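Cahier d'atelier, 15 avril 2023

Suite de l'évaluation du kit bimanuel Dendix, offre « entretien des sols ». Je reprends après la pause du midi, les notes de ce matin sont sur la feuille volante agrafée page précédente.

Le devis révisé est arrivé : 1 259 € par mois, maintenance comprise, engagement de 2 ans. Le commercial de Stougaard insiste sur le mot « comprise ». J'ai relu l'annexe et les doigts de pince n'y figurent pas, pas plus que les câbles. Un jeu de doigts de rechange, 426 €. À demander par écrit, je ne me contente plus du téléphone avec eux.

Côté montage, rien à redire sur la visserie. La doc, en revanche, est traduite à la va-vite et le schéma de câblage correspond à une version antérieure de la base. Mairéad Buckley a perdu une bonne partie de la matinée dessus avant de trouver le bon connecteur. Elle est plus indulgente que moi, elle trouve que le logiciel Rukley rattrape le reste. Admettons. L'étalonnage des deux bras passe du premier coup, c'est déjà mieux que chez Plokwood.

Ce qui me gêne, c'est la plaquette : « nettoie comme vous, avec vos outils ». Nos outils, d'accord, mais un manche fin et lisse dans une pince à mors parallèles, ça pivote. Réglage de serrage à 585 dans leur interface (unité non précisée, bien sûr). J'aimerais voir ce que ça donne sur une heure complète, et pas sur les séquences de leur vidéo, qui sont toutes coupées au bon moment.

Essai de l'après-midi sur le carrelage : raclette au bras gauche, long manche au bras droit, pelle posée sur un seau noir au sol. 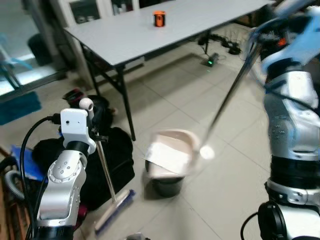
Reste la question du temps de cycle. Stougaard annonce une cadence sans dire pour quelle surface ni avec quel opérateur derrière. Tant que je n'ai pas ça, la comparaison avec une autolaveuse d'occasion ne tourne pas en leur faveur – et je suis gentil.

À faire :
– redemander le schéma de câblage à jour
– essayer une gaine caoutchouc sur les manches
– faire chiffrer la location sans engagement
– Mairéad exporte les journaux Rukley avant la mise à jour, on les a déjà perdus une fois en novembre

Avis provisoire : on ne signe pas.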